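Ticket 1125: Donor receipts sent twice after January import
Status: Resolved
Organization: Losov Community Arts
Product: Grotmont donor records

Reported problem: after we imported the January gift file, 42 donors got two receipts each for the same gift. Totals on the dashboard look right. The gift list for each donor shows one entry, so we can't see where the second email is coming from. Our annual statements go out soon and we don't want to send those twice as well.
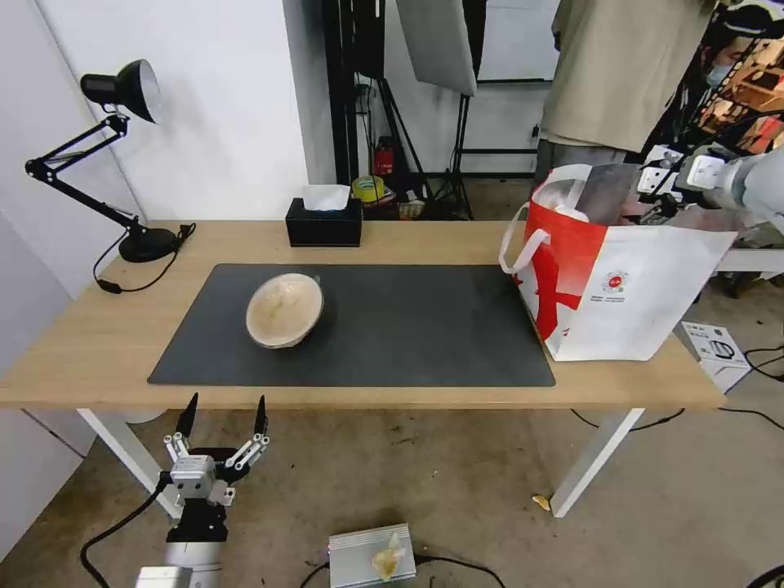 Marcela Tóth
Membership and Giving Coordinator

I checked the import log before writing. It shows one run and no errors. I haven't deleted or merged any records. Receipts are on automatic for all funds, and the Bovelska mailing connection is switched on. It was set up before I started here, so I don't know what the original settings were.

Reply from Rongrong Fu, Support:
Thanks, the log helps. Please open Settings, then Messages, and look for any rule with the trigger "gift added." Tell me how many you see and which are active. Please leave automatic receipts on for now, but pause the annual statement job.
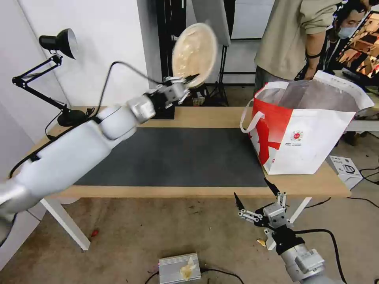
Marcela Tóth:
Statement job paused. There are 2 rules, both active. One is the standard receipt. The other is called "Yan appeal thank you" and uses the same template. The Yan appeal closed last year — I had assumed its rule closed with it.

Rongrong Fu:
It doesn't. Closing an appeal stops new pledges but leaves its message rules alone. Please turn off the Yan rule and add a test gift to your own record.
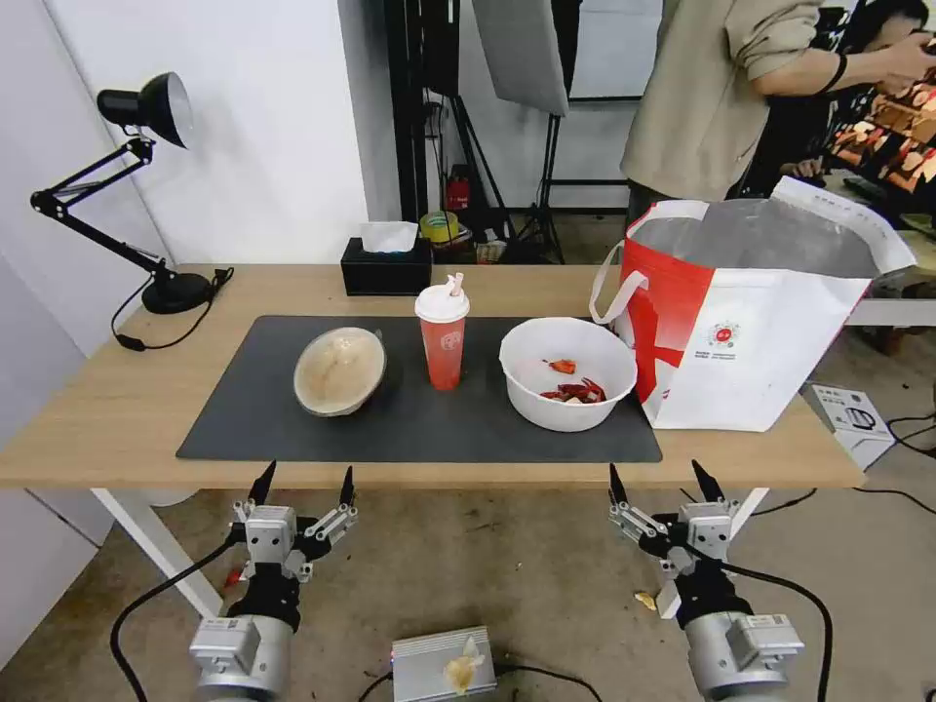
Marcela Tóth:
Done. One receipt for the test gift. I removed the gift afterward and restarted the statement job.

Closed 17 October 2025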